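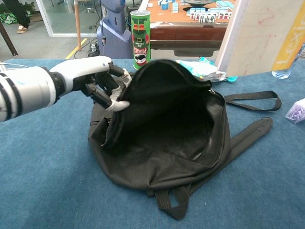 Packing a one-compartment backpack: what goes in first?

widelach_walker
Ok settle something for me. I've got a plain black backpack, one big main compartment, black lining so everything vanishes into it, and I'm taking it on the train to Gremska for 2 nights in May. Snacks on the list are a can of Pringles and a bottle of water. My question is the can. Do you stand it up, lay it flat on the bottom, or stick it in last? Every time I stand it up it ends up poking me in the spine by the second station.

214steps
Lay the bag on its back on a table, open it as wide as it'll go and pack it like a suitcase! I did it standing up for years and everything slid to the bottom in a heap. Can goes in upright against the side, clothes wedged around it.

Lustlow
Disagree on the side. Put it dead center with a sweater between it and your back. On the side the whole bag leans, and you'll be hitching up one strap all day.

214steps
Only if you've got nothing on the other side to balance it?? That's what the water bottle is for. Can left, bottle right, done.

crumbtray
I wouldn't put the bottle in the main compartment at all. Mine leaked on the way home from Vondráček and soaked eight pairs of socks (long trip, don't ask). Carry it in your hand or tie it up in a plastic bag first.

widelach_walker
OK the plastic bag I can do, I've got a crumpled old blue and white one lying right here. Tried the table thing just now too and wow, big difference - I can see what I'm doing for once. Straps are still flopping all over the place though.

Lustlow
Tuck the straps under before you start or you'll snag a buckle on something. I pulled a full bag off the kitchen table that way and I'm still finding rice.

oldtin
Am I the only one who'd leave the can at home? It's mostly air by the time you've had a few. Tip the chips into a box with a lid and you get half the room back.

crumbtray
And eat crumbs all weekend? No thanks. The can is the box! Once it's empty I roll my socks up and put them in there for the trip back.

oldtin
Then your socks smell of sour cream. Each to their own.

widelach_walker
Ha, mine might end up that way. Going with can on the left, bottle bagged on the right, sweater down the back. Train's at 1255 so I'll pack after breakfast and report back if my spine survives.

214steps
Sweater last, so you can get at it. Those trains are freezing.

Lustlow
Sweater FIRST. It's the padding!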